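Search this guide Search
4 min read

Clavon weekly organizer – set-up guide
Section 2: Sorting and filling

Before you start. Clear table, good light, clean dry hands. A plain cloth on top helps, stops small things rolling off.

1. Put the organizer down flat. Green lids one side, blue lids the other.

2. Set out two round glass bowls. Clear glass is best, you can see if anything is left in the bottom. Wipe them first.

3. Smooth the cloth. Small wrinkles OK, big folds will hide a pill. 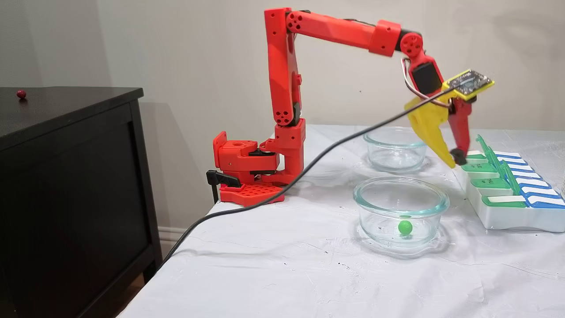 Kenji Rosenthal wrote in to ask for a note on bowl size, as his deep ones made it hard to reach the last few. Fair point – go wide and low if you have the choice.

4. Decide what each color means BEFORE filling. We use green for morning, blue for evening. Write it down somewhere.

5. Read the label strip, then open that lid. One lid at a time. Leave the rest shut.

NOTE: First time through, practice with something that isnt medicine. Small balls or beads work fine.

6. Hold the piece low over the open compartment, then let go. Dropping from high up = bounce.

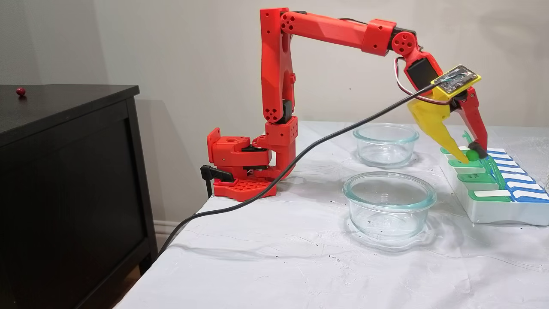 Fig. 2. Green ball held over the organizer, one green lid open.

7. Close the lid, press till it clicks. Next one.

8. When finished check both bowls and run a hand over the cloth. Anything left over means a compartment was missed – go back to step 5.

CAUTION: Keep practice pieces and real pills apart. Never in the same bowl. Keep all of it out of reach of childen.

CAUTION: Do not fill from memory. Use your current list from the pharmacy.

Revised May 5, 2024

Contact | © Clavon | Back to top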